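Ukemholm Folding Cell: Grip Fault FAQ

Maintained by Ye-ji Song, who would prefer you read it before calling her.

What is fault 73?
The gripper believes it is holding cloth and the cloth disagrees. The arm stops where it is and waits for a grown-up.

Why does it happen on ribbed fabric?
Ribs let a small pinch creep. The Vavov fingers are narrow, so a shallow grab gets a pleat and not much else. Plain cotton gave us no trouble, which is why we were so pleased with ourselves until July.

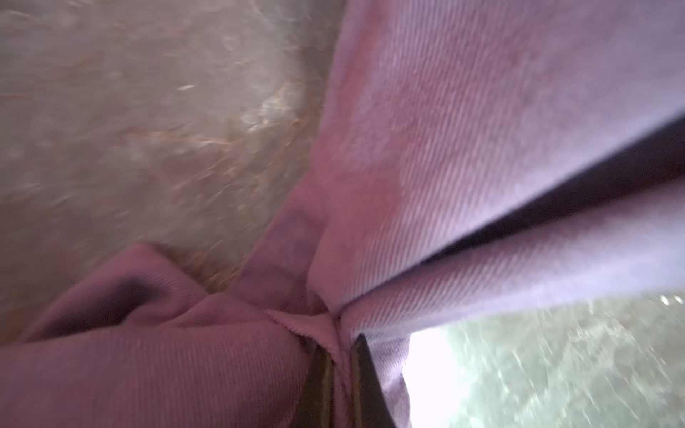
Ribbed cloth pinched between the gripper fingers.

Can I just raise the grip force?
You can. Krawczyk did, up to setting 7, and we now own several towels with bite marks. Leave it at 3 and fix the approach height.

Can I reach in and tug the cloth free?
No. A stopped arm still has power, and if the fault clears while your hand is in there, it will resume folding with great enthusiasm. Press the stop button, lock out the cell, then reach in. 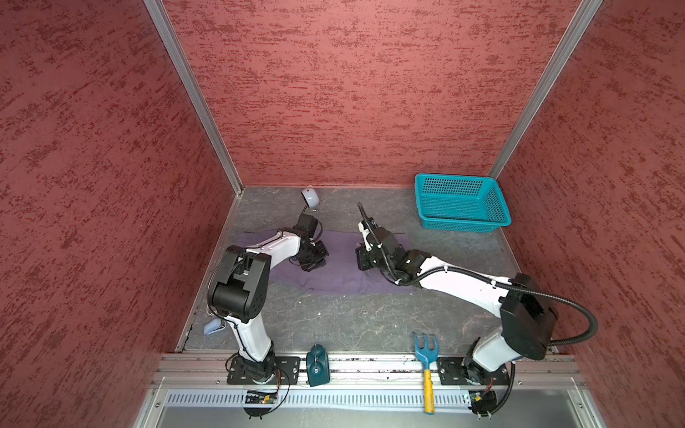
Who is allowed to restart the cell after a lockout?
The person who put the lock on. If they have gone to lunch, so has the cell.

Does fault 73 get logged?
Only if you acknowledge it on the panel. Cycling the power wipes it, and then Stutel support asks why our log is so clean.

The panel shows 386 instead. Same thing?
Different thing. That one is a lost connection to the wrist. Check the plug before you blame the fabric.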